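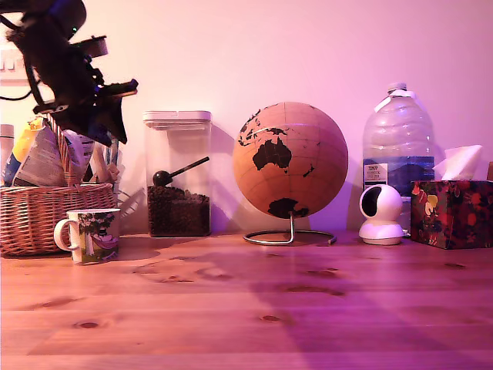 Lista de revisión de la mesa de manipulación con luz teñida
Proyecto Skurura - laboratorio de Wutasmont
Revisión del 2026-06-23, antes de la tanda de la tarde

Gracias de antemano a quien la lea entera. Sé que se ha ido alargando desde abril, pero casi todos los comentarios vienen de algo que nos hizo repetir episodios, y prefiero que queden escritos aquí a que cada turno los vuelva a descubrir por su cuenta. Marcad lo que esté bien, dejad en blanco lo que no hayáis mirado y escribid sin miedo en los comentarios, aunque os parezca una tontería.

1. Parada de emergencia
Estado: conforme.
Comentario: pulsada y rearmada dos veces, con el brazo en reposo y con el brazo en marcha lenta. El botón queda a mano desde la silla del operador. Por favor, no la acerquéis a la pantalla para ganar sitio.

2. Cables del brazo
Estado: conforme, con observación.
Comentario: el cable negro hace un bucle hacia la izquierda y conviene seguirlo con la vista durante todo el giro de la base, sobre todo cuando la pinza baja hacia la cesta de mimbre. Hoy lo he recorrido entero y no roza. He apretado una brida que estaba floja.

3. Luz
Estado: conforme.
Comentario: tanda en magenta. El método Tsolakis, tal como lo aplicamos en Wutasmont, consiste en repetir la misma tarea con la misma disposición de objetos y cambiar solo el color de la iluminación, para medir cuánto depende la política del color aprendido. Por eso hay que dejar encendida la lámpara un buen rato antes de grabar y no tocar el regulador entre episodios. Si alguien necesita luz blanca para buscar un tornillo (¡pasa todas las semanas!), que lo anote, y el episodio siguiente se descarta.

4. Objetos del fondo
Estado: conforme.
Comentario: van alineados junto a la pared y no se agarran en esta tanda; están para que la política aprenda a dejarlos en paz. El globo de corcho debe quedar con Australia hacia delante, y la cuchara negra del café, dentro del bote y con el mango hacia arriba a la derecha. Parece manía mía, lo reconozco, pero en la serie de Skuladdale giramos un objeto entre dos tandas y luego no hubo manera de separar el efecto del giro del efecto de la luz. 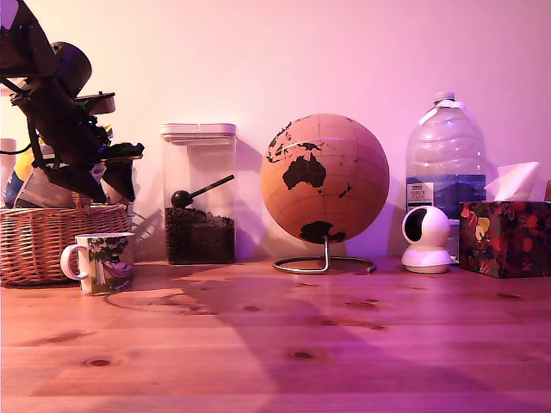

También se comprueba que el bote tenga la tapa bien asentada y que la botella de agua esté cerrada. Un vuelco con café es una molestia, uno con agua cerca de un enchufe ya es otra cosa, y prefiero que este punto se mire con las manos y no solo desde la silla.

5. Recorrido de la pinza
Estado: conforme, con límite provisional.
Comentario: he bajado el límite de velocidad en la zona de la cesta hasta que repitamos la calibración. El paso por encima del borde es justo y lo que sobresale puede moverse de un día a otro. Antes de arrancar, un recorrido en vacío, despacio, con una persona mirando desde el lado de la cesta y otra en la parada.

6. Dedos de la pinza
Estado: pendiente de repetir.
Comentario: los dos dedos son negros y terminan en punta, y lo que interesa es que cierren centrados. Limpiad las caras interiores con un paño seco, sin alcohol, y mirad el hueco entre las puntas desde arriba. Si una llega antes que la otra, parad y recalibrad; no lo compenséis desde el programa, que luego se nos olvida quitarlo. 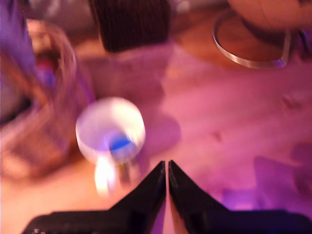

Foto: proyecto Skurura, laboratorio de Wutasmont. Uso libre citando la procedencia.

7. Imágenes de la pinza
Estado: conforme, con observación.
Comentario: con la luz magenta las tazas blancas salen muy teñidas, y si hay movimiento se emborronan bastante. Esos episodios se conservan. El borrón forma parte de lo que queremos medir, y al filtrarlos en la primera versión del conjunto nos quedó un resultado más bonito de lo que merecíamos. Se descartan únicamente los que tengan cortes en la grabación.

8. Registro
Estado: conforme.
Comentario: llevamos 297 episodios válidos de los 1.000 previstos, repartidos en cuatro colores de luz. Apuntad el color en el nombre de la carpeta y también en la hoja, las dos veces, aunque resulte pesado.

Resultado de la revisión: siete de los ocho puntos conformes. Se puede grabar a velocidad reducida en cuanto se repita el punto 6.

Pendiente para el próximo turno: calibración de los dedos, brida de repuesto para el cable y una etiqueta nueva para el regulador de la lámpara, que la actual ya no hay quien la lea.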